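**Notebook, September, garment folding, bedroom set-up**

Started 10:40. Present: me, Berenice Barrera, Mingxuan Ding. Etelka Hegedűs has the sheet numbers from last time and will copy them in when she is back from Gulport.

Item for this session is 609 on the Dvorak list: blue denim, gathered elastic waist, white crochet lace trim. We had it down as "trousers, plain" on the first version of the list. Changed that to "denim, lace trim." Whoever typed it up was probably looking at the tag sheet and had not seen the garment.

Surface is the round bed. The bedspread stays on for all folds. It is peach and orange with a grid of thin lines, and the white chenille pattern stands up from the cloth. Denim grips it more than it gripped the cotton sheet at Bedier, so a fold that we could slide flat there has to be lifted and set down here. Slower, but the fold stays where it is put.

Order we are using, after some argument:

1. Lay flat, waistband to the left, lace to the right.
2. Smooth the denim before touching the lace.
3. Fold lengthwise.
4. Bring the lace end in first.
5. Waistband over last.

Jairo Mosquera wrote from Dinbridge that he would do the waistband first, as with ordinary jeans. Tried it his way on the practice pair. The elastic pulls the first fold open again and the bundle ends up wedge-shaped. Staying with our order for now -- he can try it himself when he visits.
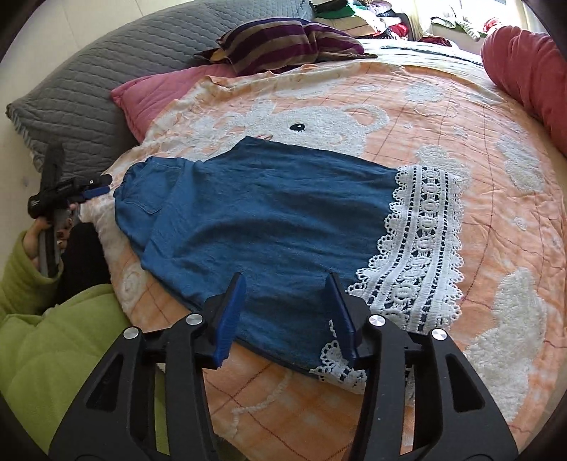

*609 laid flat on the bed, waistband at left, lace band at right.*

Notes on laying flat. The denim takes soft wrinkles next to the elastic and they do not come out by stroking. Leave them. Two of us spent far too long on this and the finished fold looked no different. The pocket seam is a useful line to go by, easier to follow than the outer edge, which wanders.

The lace is the awkward part. It weighs almost nothing next to the denim and does not follow it. The scallops turn under and then the fold sits on a lump. Best result was with a flat hand over the whole band, pressing straight down, no dragging. Picking at single scallops makes it worse, and the openwork can snag. Berenice caught a ring on her watch on the practice pair. No damage, but watches off from now on.

Times written on the back of the Dvorak sheet. Fastest complete fold on the practice pair was 40 seconds, slowest 192. The slow one includes picking the whole thing up and starting again, and I have left it in. Mingxuan wants restarts logged separately. Fair point, will add a column.

Bedding: cushions and the long red bolster stay at the rim. I had thought of clearing them, but there is enough flat bed in the middle and moving them costs time at both ends of the session. The clothes pile stays at the far end against the wall. Please take the next item from Adoración Iglesias's bag and leave the pile alone, it is not sorted and half of it is not on any list.
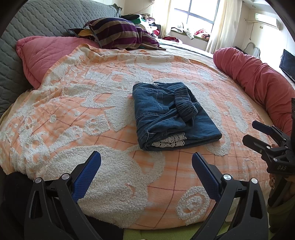

*Folded bundle, waistband on the right-hand side, some lace showing.*

Counting this shape as acceptable. It is compact and close to a rectangle. The elastic still curls over the side and I do not think any order of folds will stop that. A strip of lace shows at the bottom fold and a small tuft at the top edge. The written standard says "no trim outside the fold," which was meant for towels. Proposed wording for lace items: a little trim showing is fine if the bundle holds its shape. Adoración to say yes or no.

To do:

- New column for restarts.
- Correct 609 on the master list as well as on our copy.
- Ask Etelka whether the Gulport list has any other lace items. If so, do them together.
- Try the same garment on a plain sheet to see how much of this is the bedspread.
- Another pad of fold sheets. The supplier only does boxes of 1000, so split one with Dinbridge.

Stopped 12:15 for lunch. Practice pair is back in the bag, unfolded.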